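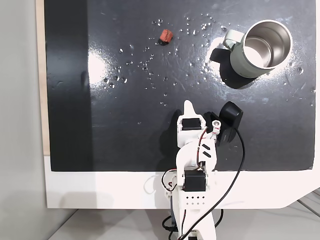 Checklist for the reading room at Sterketum, to be completed before members are admitted to view the unredacted inquiry report. Each item is marked P (pass), F (fail) or N/A, with a comment where the mark is not P. Liquids are checked first. Clear droplets on a glossy black surface, such as those near the sage-green mug, are hard to pick out beside a patch of glare, so look along each desk from the side as well as from above.

**Inspected by:** Rokeya Siriwardena
**Countersigned:** Edin Karagiannis

### A. Desks and seating

- A1. Desks dry, no drinks on them – **F**. Desk nearest the door wiped down and rechecked. Now P.
- A2. Chairs clear of the exit route – **P**
- A3. Trailing leads taped or removed – **F**. Lamp lead crosses the aisle at the second row. Skumeck to supply a cover strip; lamp out of use until then.
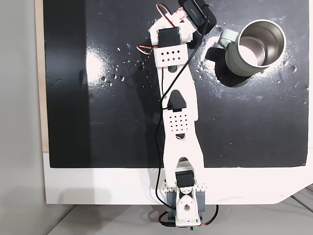
- A4. Screens between desks upright and fixed – **P**. One bracket stiff, still holds.

### B. Documents

- B1. Numbered copies match the register – **P**. Copy 198 is back from the binder.
- B2. Page count of each copy is 262 – **F**. Copy 198 has the annex bound in twice. Withdrawn, Amra Zupan informed.
- B3. Closing letter to the chair held separately from the report – **P**
- B4. Cabinet locks, both keys signed for – **P**. Key log reads 966 at last entry.

### C. Access and fire

- C1. Members' phones in the lockers before entry – **P**
- C2. Extinguisher in date, pin and seal intact – **P**. Next service March.
- C3. Exit door opens from inside without a key – **P**. Closer is slow. Reported to Feloro.

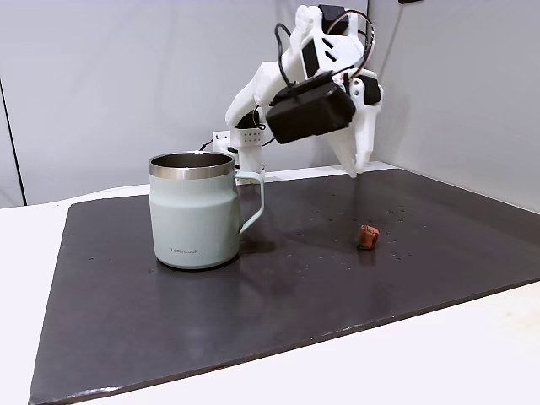

- C4. Emergency lighting on test – **F**. Unit over the cabinet did not light. Hakim Tjoa to arrange a replacement; no evening sittings before then.
- C5. Attendance sheet at the desk, with time in and time out – **P**

**Open at sign-off:** A3, B2, C4. Recheck by Ravinder Dhillon at 8.30 am, before the first member is let in.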